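# The Little Box from Flinddale

My aunt's apartment had to be empty by Friday, and I'd gotten it into my head that I could do it alone.

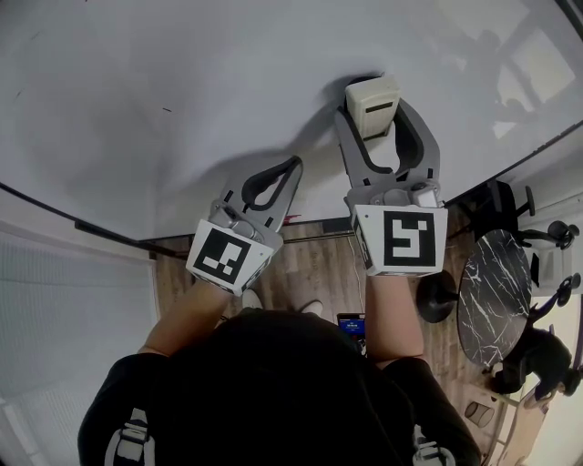
She kept everything, my aunt. Rubber bands, bread ties, 17 years of Grirnholm ferry schedules – and the ferry quit running when I was six! I did the closets first and the kitchen second, and I saved the table for last, because that big white table was where she'd taught me rummy and where she'd beaten me at it every single summer. By late afternoon there was one thing left standing on it, a small off-white box with a thin dark line across the top. I knew it right away. She'd bought it in Flinddale, at the Brinkmann store, and she'd never once let me touch it.

So of course I walked around it for 20 minutes. I swept the wood floor. I ate a stale cracker. I called the moving people at Terkeo and asked if they could come later, and they said no, they'd be there at 2 the next day like we'd agreed.

Then I sat down and put it to my ear, the way she used to (I thought she was listening for the ocean, or for burglars). Something slid around in there, light as a button.

I didn't open it. I wrapped it in a dish towel and rode home with it on my lap, all the way across town, and told the bus driver it was cake.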